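The Speck

The planner failed for the twelfth time at ten past three on Sunday, and Olaia Lozano wrote the number of the run on the back of an envelope. She had stopped trusting the log to keep it for her. The log had been rewritten in September and now it rolled over whenever it liked.

"Same place?" said Iker Cabello. He was on the phone, on speaker, and she could hear a tap running.

"Same place. It gets the scene, it asks for a grasp, and the grasp module gives it one in the middle of the table."

"What's in the middle of the table?"

"Table."

The tap stopped. Iker had written the grasp module two years ago, when Jodell was still four people over a bakery. He had since moved to Zabala to work on conveyor timing, and he answered questions about his old code out of something between pride and guilt.

"Send me the scores," he said.

She sent them. The module rated every possible grasp from zero to a hundred and threw away anything under 20. The one in the middle of the table had scored 38. The cloth, the thing she wanted picked up, had not been offered at all.

"So it thinks there's an object," Iker said.

"It thinks there's a very good object."

"How big?"

She scrolled. The segmentation step had drawn a mask and the mask was a few pixels wide. Next to it was another one, long and curved, that followed a line in the wood. The two had been joined into a single item and given an ID. The system called it item 13. It had called it item 13 in every run since lunch.

"You're merging fragments," she said.

"I'm merging fragments if they're close and the depth agrees. That was for cables. Flirkero had all those cables."

"We lost Flirkero."

"I know we lost Flirkero. I was in the room."

She opened the file. It was short, and most of it was comments in Iker's Spanish, which became less polite toward the bottom. The merge test was on the last page. It compared height above the table and did not ask whether the height was anything other than zero. Two flat things lying on a flat surface agreed perfectly. They would always agree.

"Iker, there's no minimum."

"Minimum what?"

"Height. A mark on the wood passes."

He was quiet for long enough that she checked the call.

"There was a minimum," he said. "I took it out for the demo. The Tririer people brought a playing card and it wouldn't see the card."

"And you left it out."

"They bought it, Olaia."

She could not argue with that. The Tririer contract had paid her first year's salary. She pulled up the last recorded view from the hand-held gripper and dragged it over to the other monitor, next to the masks. 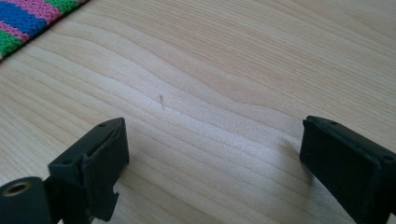
"The cloth is at the corner of the view," she said. "It touches the border, so your code drops it. Then the only candidate left is the speck and whatever it's attached to."

"Dropping things at the border is right. You can't plan on half a thing."

"You can move and look again."

"That's the planner's job."

"The planner doesn't know there's anything to look for. You dropped it."

She heard him pull out a chair. Then he asked her to read him the line where the border test was, and she did, and he asked her to read the one above it. They went on like that for a while. He remembered more of it than he had claimed to. In the end they agreed that the module should return two lists, one of things it could grasp and one of things it had seen part of, and that the planner could decide what to do with the second. The minimum height would come back as a setting. Somebody else could worry about playing cards.

It took her until almost five. She wrote the change, ran it against the saved views, and found that she had broken the cable case, so she fixed the cable case too, out of habit. Iker stayed on the line and made what sounded like soup.

"Ready," she said.

She started the run. The module came back with an empty first list and one entry in the second. The planner read both and asked for a new viewpoint, up and to the left. The arm began to move.

"Well?" said Iker.

"It's looking," she said, and turned the envelope over to find a clean bit to write on.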